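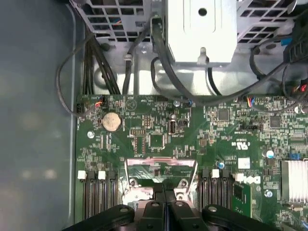 Search the help pages Go

Help > Computers > Buying second-hand

Is 200 quid daft for an old workstation? It's only for my family tree stuff and a bit of photo sorting. Seller says 14 days to return it.

simach_gran 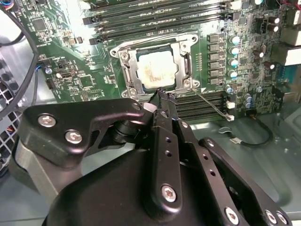 Not daft, but haggle! I paid 850 for mine new (ouch) and it's still going after some 4 years. Ask what drive is in it and whether Windows is activated.

Narnum

get a laptop, less dusting

Zunex

Does it come with a screen? Mine didn't.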